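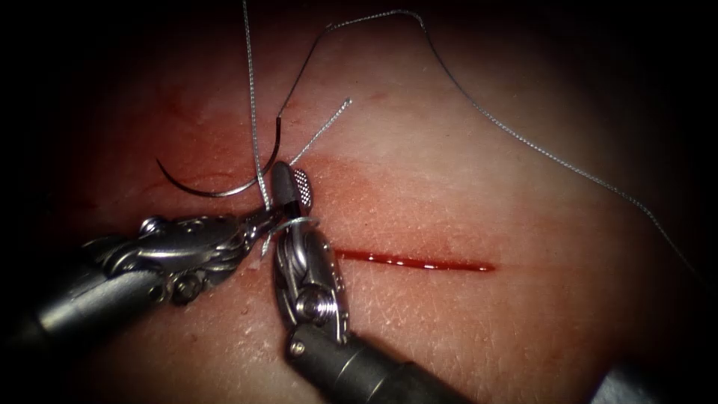 Practise the knot before you practise the stitch, Britta Dreßler told us in the first week, and our whole project grew out of that one remark!

# Suturing a skin pad: what makes a knot hold?

**Group:** Inès Poulain, Yannick Pichon, Rosine Vasseur

## What we wanted to find out

All three of us had read about wound closure before July, but reading is nothing like having a curved needle and a bit of braided thread to deal with. We wanted to know which part of closing a straight cut takes beginners the longest, and whether winding the thread an extra time round the jaws makes a better knot.

## How we worked

We used synthetic skin pads and tied every knot with instruments, no fingers allowed. Each knot starts the same way: wind the thread round the closed jaws, take hold of the short end, slide the loops off and pull flat. We timed every attempt and tugged each finished knot with a spring balance (Yannick's favourite bit, he'd have done it all afternoon).

## Results

Our first complete stitches took 180 seconds on average. By the end we were down to 145, and nearly all of that gain came from the winding. Getting the needle through the pad was quick from the start, which surprised us.

Double winding slipped less often than single on the first throw. The braided thread grips itself beautifully once it's flat, but if the short end is left too short it slides straight back out of the loop. Rosine lost almost a whole session to this before she began leaving a longer tail.

## Still to do

We'd love to try a smooth thread next and compare the two. Inès also wants to repeat the timings with a curved cut, where the edges don't line up so kindly.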